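Simulation Cell Upkeep Group
Minutes of the meeting held November 9, 2023

Chair: Ebenezer Dankwa
Present: Dankwa, cell setup, rendering, controls. Apologies from the Dostard office.

1. Minutes of last meeting

Accepted with one change. Under item 4, "wrist camera mount" should read "wrist camera mount and bracket file." The corrected copy is on the shared drive.

2. Actions carried over

Joint limit table for the Orkudari arm: done. The old values had the elbow stopping short of the real hardware. Controls copied the limits from the service sheet and checked them joint by joint.

Gonico controller bridge: still open. It drops its connection when the simulation is paused for longer than the timeout. Rendering would like the timeout lifted altogether. Controls does not want that, as the real cell will not have it lifted. Left with controls until next meeting.

Startup checklist: page 2 rewritten. Page 1 still mentions the old launch script and needs to be changed.

3. Wrist camera calibration on the simulated cell

Dankwa went through the state of the camera setup. After the bracket file was replaced, the camera offset in the model no longer agreed with the offset used by the planner. The arm would go to its viewing pose and the planner would place the walls too close. The viewing poses themselves were not changed. The offset has been entered again by hand in both places and the two files now match. 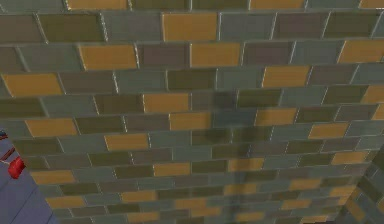

Controls asked whether the two files could be generated from one source so this does not come up each time a bracket is swapped. Agreed in principle. Setup thinks it is a day of work, and it will not be started until the bridge problem is closed. Until then, whoever changes the bracket file changes the planner file in the same commit and says so in the log.

There was some discussion of the order of steps. Agreed order is: home the arm, load the bracket file, load the planner file, restart the camera node, then run the viewing poses. Restarting the camera node before the planner file is loaded leaves the old offset in memory and gives no warning. This goes on page 2 of the checklist.

4. Texture and lighting settings

Rendering reported on texture resolution. Wall textures are at the low setting and the group was asked whether to raise them. Raising them adds up to 44 seconds to the load time on the Dostard machine. Controls said load time matters more to them this month, as they restart the cell many times a day while working on the bridge. Left at low for now. Rendering will keep the high set in its own folder so it can be switched in for camera work.

Shadows stay on. Setup had tried a run with them off and the feature matcher did better, but the real cell has overhead lights and the arm will shade its own work there too. No objection.

5. Corner alignment check

The matcher is still giving bad matches on the tile, and the group spent the longest part of the meeting on this. The courses repeat and the same three colors come around again, so a patch from one wall can be taken for a patch from the other. Dankwa proposed using the inside corner as the vertical reference, with the bottom edge of the picture frame on the right wall as the second line. The frame is thin and reddish-brown and does not look like the grout, so the edge finder should be able to keep the two apart.
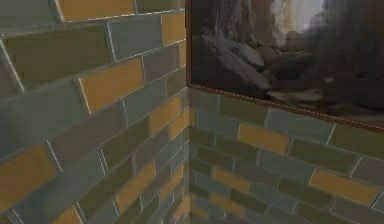
Acceptance for the alignment check was then discussed. Controls wanted a single pass or fail number, and setup wanted the residuals kept for every pose. Agreed to record both. The picture itself will be masked out inside its frame, as the gray rocks in the middle of it are blurred and make poor features. The yellow tiles may be used as secondary points on either wall, provided the corner line has been found first. The run will use 630 samples. Any run that fails is to be repeated once from the homing step before a fault is logged.

Rendering asked that nobody move the walls or the picture in the model until the check has been run. Agreed.

6. Maintenance log

Entries have been getting short. "Fixed camera" is not enough to work from. Each entry should give the file changed, the old value, the new value and initials. Dankwa will put a blank entry at the top of the log for people to copy.

7. Actions

Dankwa: corner alignment check, blank log entry.
Controls: bridge timeout.
Setup: both pages of the startup checklist.
Rendering: high texture set into a separate folder, mask for the picture.

8. Next meeting

To be set once the alignment results are in. The yearly review of the cell stays in February.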